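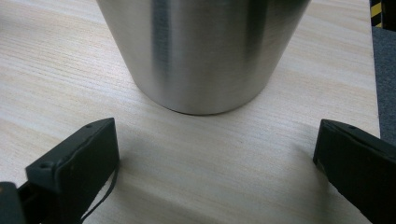

图 5:拉丝不锈钢杯,杯身上宽下窄,直立放在浅色木纹桌面上

第 5 节 Sarnero 不锈钢杯:初次清洗与日常使用

拉丝不锈钢越用越顺手,第一次洗好了,后面真的很省心!先花几分钟把下面几步做完,再倒上你的第一杯饮料吧。

初次清洗

1. 撕掉杯底的标签。有残胶的话,抹一点食用油,等一会儿再用软布擦掉。
2. 用温水加几滴中性洗洁精,拿软海绵顺着拉丝的方向横着擦。杯底内侧的圆角别漏掉,加工时的油渍最爱藏在那里。
3. 冲净后倒入热水,加一小勺小苏打,静置 5 分钟,倒掉,再冲一遍。
4. 马上用干布擦干,里外都擦。自来水偏硬的地区,自然晾干容易留下水斑。

摆放

5. 杯底比杯口窄,请放在平整的桌面上,离桌边远一点。
6. 木桌面怕热也怕潮,倒热饮时请垫杯垫。Laryea 软木杯垫(另购)大小正合适,颜色配浅色木头特别好看!

注意:本杯为单层杯壁,装热饮时外壁会很烫,请等稍凉再拿。
注意:请勿放入微波炉,也不要在明火上直接加热。
注意:不要用钢丝球或含氯漂白剂。划痕横穿拉丝纹路,就很难再磨掉了。

小提示:杯身有指纹时,超细纤维布蘸一点白醋,顺纹擦两下,再用清水擦一遍,那种柔柔的缎面光泽就回来了,每次看到都很开心。

茶渍的处理见第 118 页,更换杯盖密封圈见第 120 页。

本节编写:Dzifa Mahama
试用与校对:Riku Kobori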